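Hendine shared autonomy grant: progress report, 2/2/25
From: Chrysanthi Galanis
To: the Hendine program office

Hi all,

You asked for something shorter and less stiff than the November report, so I'm just going to tell you where we are. The big news is that the two-arm cleanup task finally has a method behind it that I'm happy to put my name on, and I have numbers to go with it!

Quick refresher for anyone who's new to the project. We want a robot with two arms to pick up litter and put it in a bin, with one arm taking care of the bin and the other taking care of the trash. Our first policy (the one we called Lefèvre) learned both arms together as one long motion. It did fine when the bin was where it had been in training and got lost as soon as we moved it. It would hold a bottle very nicely over bare floor and let go.

The new one, Pultora, splits the job up. One part of the network decides what each arm is for at that moment (hold, fetch, drop, wait), and a second part does the moving, using the head camera plus the small camera at each wrist. The bin arm tells the other arm where the rim is. That one signal made more difference than anything else we tried all winter, and I was pretty skeptical of it going in.

We trained on 1613 teleoperated episodes, all recorded at the Edthorpe site. Then we ran 100 test trials with the bin in spots it hadn't seen. Pultora finished 71 of them, where finishing means the item ends up in the bin and the bin is still standing. I'd hoped for a bit more, but Lefèvre couldn't manage half of that on the same test, so I'll take it.

Wrist and head views from the Edthorpe room:

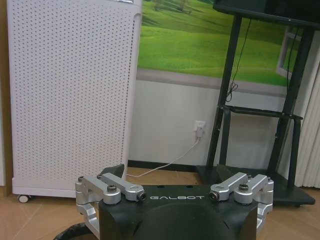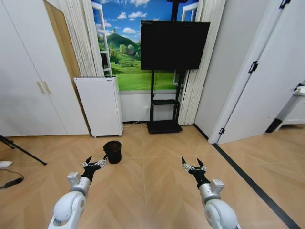
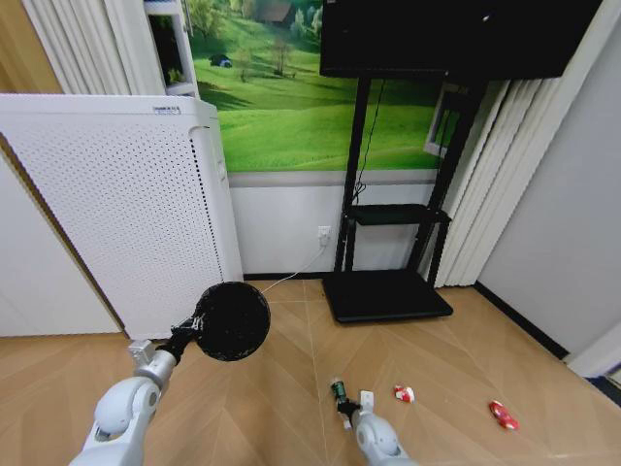
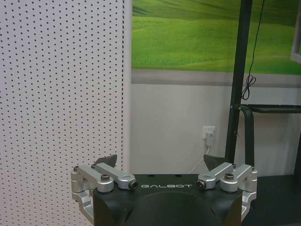 Does the method still need the wrist cameras once the head camera can see the bin?
It does for now. With the wrist views turned off, the arm gets to the right general area and then misjudges the last little stretch before the grasp, so we're keeping all the cameras in for the next round.

On to what's not working. Crushed cans are the worst by far. A whole bottle gives the fingers something regular to close on, but a flattened can could be any shape, and the policy tends to come in at the angle it would use for a round one. Most of our failed trials were the fingers sliding over the top. We've started recording extra episodes with nothing but crushed cans and packaging, and we plan to have over 200 of those before we retrain.

The other problem is hand timing. Every so often the bin arm decides its job is done and lets go a little early, while the other arm is still on its way over. I think this comes from the demonstrations (I did a lot of them myself, and I get impatient toward the end of a session). We're relabeling those endings by hand, and it's slow, dull work, but the early test on a small batch looked good enough to keep going.

Budget is on track. The only change I'd like to make is moving part of the travel money over to compute, as the retraining runs take longer with three views going in. I'll send the form separately, so please look out for it.

Next up: finish the crushed-item recordings, retrain, and repeat the same bin test so the numbers line up with the ones here. After that I want to try it with the bin arm free to move the bin closer to the trash, which the current version isn't allowed to do. If anyone from your office wants to come out to Edthorpe and watch a session, just write to me and we'll find a time!

Chrysanthi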